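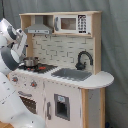 What is the dramatic play corner for, if the children are just going to pretend to make soup anyway?

For talk, mostly. A child stirring pretend soup has to say what's in it, who gets some, whose turn it is, and why the baby can't have any yet. That's a lot of language for one small pot.

**Unit 4 – The Home Corner: play kitchens in the early years room**

Bring this to the seminar. Reading is the Obeidat chapter (course pack), first half only. Second half is outdoor play, we get to that later.

## 1. Parts of a play kitchen and what each one is good for

Keep the one at the top of the handout in mind as you go through. Light wood, white panels, child-sized. Pretty typical layout.

**Stove.** Black top, red burner markings. Flat printed burners are fine, kids don't need knobs that click. Main use: waiting. "It's not ready." Good place to listen for time words (soon, yet, almost, still). Also hot/cold talk and safety talk, which children bring up themselves, usually in a grown-up's voice.

**Range hood.** Gray, on the left of the upper shelf. Students always say drop it, no play value. Disagree a bit. Ask a group what it does at home and you get sound effects, smells, the smoke alarm story. Some children have never seen one, so there's a conversation.

**Microwave.** White, window in the door, keypad on the right. Number play! Pretend button pushing comes well before real number reading. Write down what they say while pressing – "two minutes", "a hundred", "beep beep five". All of it counts as number talk at this age.

**Sink and faucet.** Gray basin, tall black gooseneck. Washing-up play lasts longer than cooking play in most of my old notes, no idea why. Pretend water only, unless you've cleared it with the room lead. Real water means towels, a floor mat, and a wood counter edge that swells.

**Tile pattern at the back.** Subway brick. Mostly looks, but you can use it: rows, staggered, same/different. Don't force it.

**Pot.** Small, silver, metal look. See section 3.

## 2. Placing it in the room

- Back against something. A wall, a shelf, a heavy curtain. A kitchen in the middle of the floor gets run around.
- Near the blocks if you can stand the mess. Blocks become food. Let them.
- Away from the book corner. Noise.
- Adult can see in from standing height, child feels closed in from thier height. Both matter.
- Leave space in front for two children side by side plus one walking past.
- Fix tall units to the wall if they have an upper shelf. Children pull on shelves. Check the fixing every month, not just in September.

Sketch activity (do before seminar): floor plan of your placement room, kitchen in its current spot, arrows for where children walk. Then move the kitchen once and redraw the arrows. Pencil is fine.

## 3. How much stuff?

Short version – less than you think.

The Zollska setup (course pack, p. 13) starts with a nearly bare counter. One pot, then one spoon, then bowls. New item only when play with the last one has slowed down. The Hondow setup goes the other way, full baskets of plastic food from the first morning.

What we want you to compare:

1. Who talks to whom
2. How long a child stays
3. What gets used as something it isn't (block = bread etc.)
4. Cleanup, and who does it

My bias, so you know it: full baskets turn into dumping. Fifteen plastic carrots on the floor and no story. But the Hondow people make a fair point about children who have no idea what to do with a bare counter, and for a new arrival with little English a recognizable banana is a way in. So argue it out.

Real items vs toy items: small real metal pots are better than plastic in nearly every way. Weight, sound, feel. Check rims and handles, nothing sharp, nothing loose. Nothing glass. Charity shops.

## 4. Observation task

Placement week. Sit near, not in. Low chair.

- One child, one play episode, start to finish
- Write what they say word for word, as much as you can catch
- Note objects touched, in order
- Don't ask questions during. If they hand you a cup, drink from it, say thanks, go quiet again
- Write up the same day, you will forget

Write-up is 300 words. Not 2000, someone handed in 2000 last year and it was mostly about the wallpaper. No child's real name, use a letter.

Format: what happened / what was said / what you'd change in the corner and why. Third part is where the marks are.

## 5. Costs, quickly

Came up last time. The Stasberg catalog in the resource room has wooden units at all prices. A homemade one from an old nightstand works just as well if it's sanded and the height is right. Height: counter at about the child's waist, so measure your own group, don't go by the age on the box.

If budget is tight spend it on a solid unit and get the pots secondhand. The other way around and you're replacing the doors by June.

## For next time

- Finish floor plan
- Obeidat, first half
- Bring one object from your own kitchen that would be safe for a four year old, and be ready to say what they'd use it for
- Room 1279, same time. The other room is being painted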